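Ramby to add hand-held grippers before buying more robot arms

Household automation firm Ramby will put most of its next equipment budget into hand-held gripper tools and leave its count of robot arms where it is, the company told suppliers this month.

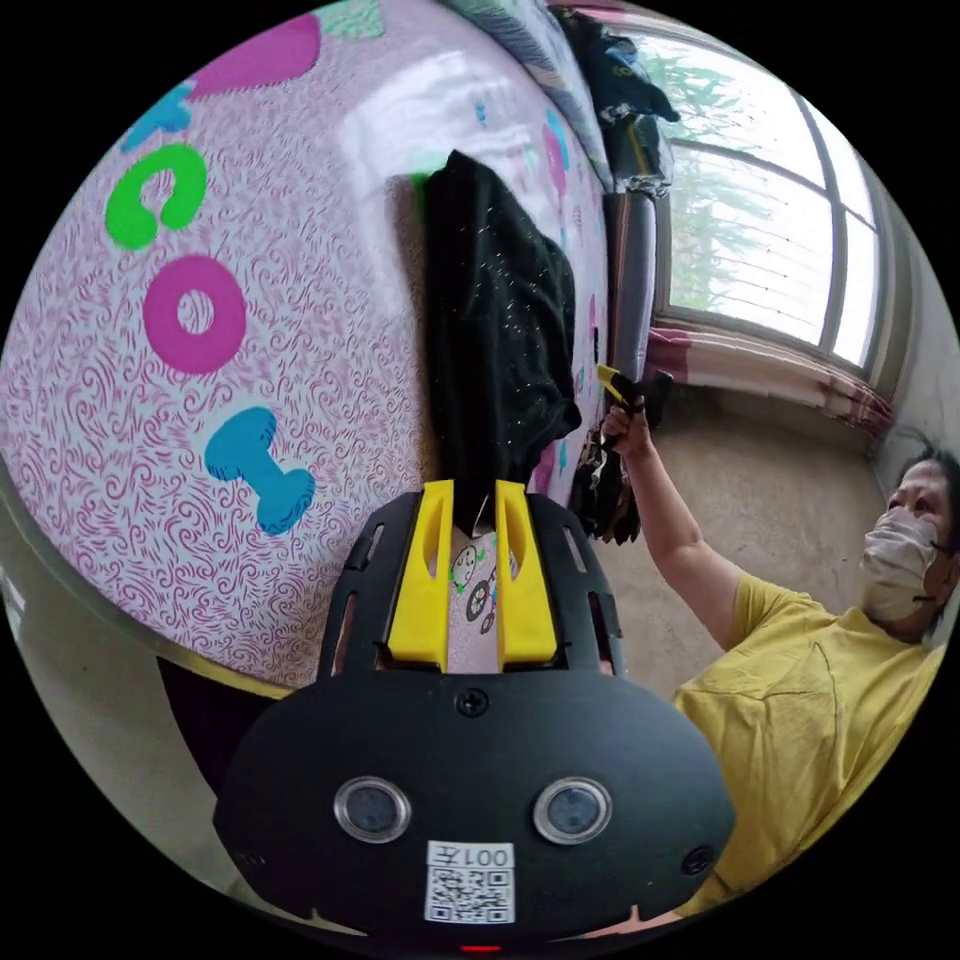 The plan covers the 10 months starting in November. Ramby wants 19 more of the hand-held units, which people use to handle clothes and bedding in ordinary rooms while cameras on the tool record the motion. The recordings are used to train the software that runs the company's robot arms. Two new arms had been penciled in for the same period. Both have been moved to the following budget.

Aroha Rakena, who runs purchasing for the company, said the arms it already owns are idle for part of most working days because the software team is short of recordings to test.

"We were getting ready to buy machines that would have waited in line behind the machines we have," Rakena said. "The shortage is on the recording side, so that is where the money goes first."

Each gripper will be bought with a spare set of fingers, a charger and a padded carrying case. Storage drives are on a separate line, as are replacement lenses. Rakena said the first budget, drawn up last spring, listed the tools alone and left the small parts to be paid for out of petty cash. That ran out before the summer was over.

Fingers are the part Ramby replaces most often. Cloth work is light, but the tips pick up lint and lose their grip, and operators swap them when thin fabric starts to slip. The company has set aside money for 500 finger sets over the life of the plan. They will be ordered in batches so that a change in shape does not leave old stock on the shelf.

Two suppliers were asked for prices. Wustley, which made the tools Ramby uses now, offered the lower price per unit and a longer delivery time. Siletti quoted higher but included repairs for the first year and a loan unit for any tool sent back. Ramby has not picked between them. It may split the order, although Rakena said she would prefer a single type so that parts can be shared.

Calibration is one of the open questions. The cameras on every tool have to be checked before recordings from different units can be used together, and the company has one bench set up for the job. Adding the new tools without a second bench would mean a backlog in the first weeks. A second bench is in the draft budget, along with training for the technician who would run it.

Labor remains the largest cost. Operators are paid by the hour, including the time it takes to set a room up again between recordings. The work takes place mostly in bedrooms and laundry rooms that Ramby rents by the week, and jobs include picking up garments, spreading them on a bed, folding them and moving them into piles. Dark clothing and patterned quilts have been moved up the list for the coming period after the software did poorly with both in internal tests.

Rental costs are harder to pin down. Ramby has a lease on several furnished apartments in Cuautle that runs through the winter, and the owner has not said whether it can be renewed at the same rate. The draft allows for a modest increase. If the rent goes higher than that, the company would use fewer rooms and change the furniture and bedding more often.

The budget also sets a date for looking at the arms again. Halfway through the plan, the software team will report how many hours each arm was in use and how long new recordings waited before being tested. If the arms are busy on most days, the postponed purchase could be brought forward. Rakena said quotes for the arms will be kept current so the company does not have to start over.

Ramby decided against leasing the grippers. Lease terms offered by both suppliers ran longer than the company expects to use this model, and neither would allow the finger mounts to be modified. Tools that are retired will be stripped for cameras and screws.

Final prices from Wustley and Siletti are due before the plan starts. The first delivery would go to the Cuautle apartments, with the rest held at the company's workshop until the second bench is running.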